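Fikre savings group app, after one season

I keep the books for a women's savings group in Elbridge. We are 17 members, and most of us sell food or repair clothes. Before, I wrote everything in a paper ledger. In December my cousin Danica Softić told me to try Fikre, and I have used it for every meeting after that.

The best part is the loan page. You enter the amount and the number of weeks, and it shows each member what she must pay and when. Our largest loan was 3380, for a second sewing machine, and the app divided it without any mistake. It also works when the phone has no signal, then it sends the records later. For us this is very important.

I am less happy with the fines. The app adds a late fee by itself, and I needed 11 steps to remove one from a member who was in the hospital. I wrote to support and a Mr. Gayan Barua answered me politely, but the setting is still the same.

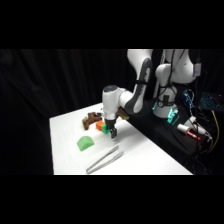
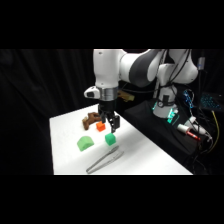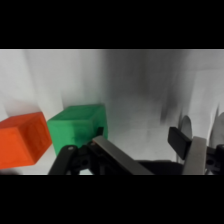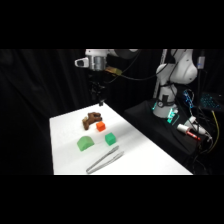
The price is fair for a small group. We pay 778 for the year, taken from the common box, and all members agreed by vote. Lotitz is cheaper, but there I could not print a statement, and our older members want paper in the hand.

I would recommend Fikre to groups which already have good trust between them. If your members do not yet save regularly, start with the ledger and buy the app next year. I give it four stars of five.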